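Progress Report to the Calloway Fund
Purnby Veterans Memorial Register
March 11, 2024

Dear friends at the Fund,

It is a pleasure to write to you again, and I hope you will forgive me if I go on a bit, as there is a good deal to tell. When your grant reached us last July, the register of Purnby's service men and women was a set of card drawers, two ledgers with broken spines and a shoebox of newspaper clippings. It is now something a family can sit down and use, and we are very grateful to you for that.

We have transcribed 2,155 cards so far. Each entry gives the name, branch, unit, dates of service and place of burial where we know it, along with any medals recorded on the original card. The Korean War drawer is finished, and so is the First World War drawer, which was small but very hard to read (whoever kept it in the early years loved a soft pencil!). The Second World War cards are nearly 6 weeks behind the schedule we gave you, mostly on account of the service numbers. Many were copied wrong long ago, and we have chosen to check each one against the discharge papers on file before it goes in.

The correction forms have been a joy. Families write in with a middle name, a hometown, the right spelling of a ship. One envelope held a complete set of letters home from a field hospital, tied up with kitchen string, and we have scanned those and sent them back by registered mail as the family asked.

Our second goal was the memorial wall at Flusstead Cemetery. The stone has been cleaned and the twelve missing names have been approved for carving. Three of them had been left off because the men enlisted in another county, and it took some patient letter writing to settle the matter. The carver expects to begin once the nights are safely above freezing. We would dearly love to have you with us when the names are read out.
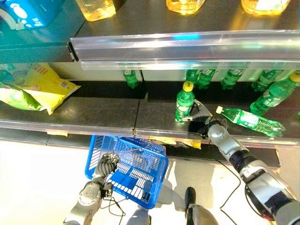
Green soda bottles and cooking oil on the store shelves.

On the money side, we are within the budget you approved. Scanning came in a little under, and postage a little over, as so many of our older correspondents prefer paper and we would never want to lose them over the price of a stamp. The Stullodeo software we use for the database was renewed for another year at the same rate. We ask your permission to move what is left on the scanning line over to archival sleeves and boxes, which the ledgers badly need. A full statement of spending is attached at the back of this report.

Between now and the next report we plan to finish the Second World War cards, start on the Vietnam drawer, and print a plain bound copy of the register for the Purnby library. We also hope to record some conversations with veterans who are willing to talk with us. A few have already said yes, and we are going at their pace.

Please do call if anything here is unclear, or if you would simply like to come by and see the drawers for yourselves. The coffee is always on, and we are usually in the back room until five.

With warm thanks,

The Purnby Veterans Memorial Register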